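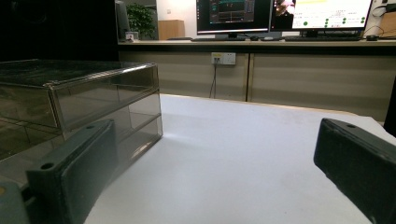
Desk Storage in a Shared Workroom: Notes on the Smoked Acrylic Drawers

It is the practice of this blog to report on household and workroom matters in some detail, and the present entry concerns the small drawer unit now in use on the white table. Readers who followed the earlier entries on the long cabinet will recall that the room was left with ample closed storage and very little for the small items that are needed at hand every day. The drawer unit was acquired to correct this.

The unit is a smoky gray acrylic box with a flat lid and two drawers, one above the other. It was purchased from Sirnen, a shop I have used before for shelf liners and label holders. I had first considered an opaque model by Ketard, which cost less. My colleague Abdelkrim Erraji, who shares the room with me, objected that opaque drawers are opened five times for every item found, and his objection was accepted. The tinted plastic is a reasonable compromise. One can make out the dividers through the walls, and the contents do not present themselves to every visitor as they would in a fully clear box.

Assignment of the drawers

The upper drawer is reserved for items used daily: pens, the good scissors, the tape, spare keys for the cabinet. The lower drawer is reserved for items used weekly or less, such as stamps, batteries, cable ties and the stapler refills. No paper of any kind is to be kept in either. Paper was the downfall of the previous arrangement, a tray which by last June contained receipts, two expired warranties and a great many takeout menus.

The flat lid presents a difficulty of its own. A flat surface at that height invites cups. I have requested that nothing be set on it, and compliance has been good so far, although Mr. Erraji maintains that a pair of reading glasses does not count.

Placement

The position of the unit was the subject of some discussion. I had proposed the pale wooden counter on top of the beige cabinet, where it would be out of the way. After one week's trial it was moved to the table. The counter is a comfortable height for standing, but most of the work in this room is done seated, and rising to fetch a pencil was found to be tiresome. The table also has the advantage of its white surface, against which a dropped paper clip is easily seen.

The outlet on the front of the cabinet also entered into the decision. A thin black cable hangs down from it toward the floor, and I prefer to keep the approach to it clear of chairs and boxes. The outlet plate carries a small yellow label strip. Labels of this kind should be left in place when cleaning; I mention it for the benefit of Taha El Khatib, who is thorough with a cloth and has removed others elsewhere in the building.

Care of the acrylic

Smoked acrylic shows dust readily and fingerprints more readily still, particularly along the beveled edge of the lid, where the light catches. The following routine has been adopted.

Remove loose dust with a soft brush or a dry microfiber cloth, using no pressure.

Wipe with lukewarm water and one drop of dish soap. Window cleaner containing ammonia must not be used, as it can cloud the plastic.

Dry at once with a second cloth. Paper towels leave fine scratches and are to be avoided.

Take out both drawers once a month and wipe the inside of the housing. Crumbs collect at the back — from where, I have not established.

Outstanding matters

A second unit has been proposed for the far end of the table. I am not yet persuaded. The clear stretch of table is the most useful thing in the room, and each new container takes a portion of it permanently. Brirden sells a narrow model with 25 small compartments, which Mr. Erraji has recommended to me twice, and which appears better suited to a collector of beads. The question will be taken up again in June, once the contents of the lower drawer have been reviewed. The stapler refills, for which we no longer own a stapler, will be considered at the same time.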